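Print | E-mail this page

Pivorow Packaging Group: minutes of the March meeting
Start 10:00. Held at the Zallania site.

1. Previous minutes
Accepted with one correction. The order quantity for clear caps should read 1,892.

2. Bench layout
The green-topped table stays in use for bottle layout. The yellow sheet remains at one end as a mat. Bottles are to be laid on their sides, parallel, necks all pointing the same way within a row. Either direction is allowed, but the choice must be written on the batch card.

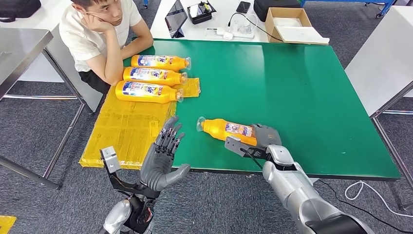

Schwaiger asked whether the mat was needed at all, as a bottle on its side will find any crease and settle against it, and the row then drifts out of line. Tadel replied that the bare top is too smooth for full bottles. Agreed to keep the mat and to leave a clear strip of green beside it for the row.

3. Condition of the mat
The surface is wrinkled and built up from overlapping strips of tape. It also hangs slightly over one corner of the table. Trim or refit before the next batch. New strips to be laid flat, with the overlap kept to 10 mm.
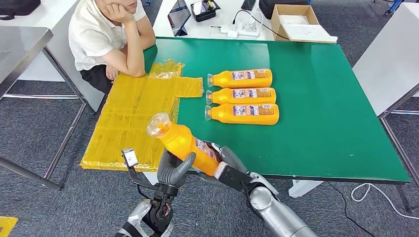 Minutes taken by: Secretary, Pivorow Packaging Group
Status: draft, for approval

4. Labels
Labels to face up where the row allows. Tadel reported 88 labels returned from the last delivery, nearly all for poor print at the seam. Schwaiger to supply replacements.

5. Row length
A limit of 6 bottles per row was proposed. Not agreed. Carried forward.

6. Any other business
Edge band on the second table is lifting. Zallania to glue.

Closed 11:25.

Related items
- February minutes
- Batch card, blank
- Cap order, Schwaiger
- Table and bench repairs

Contact the Secretary | © Pivorow Packaging Group | Back to top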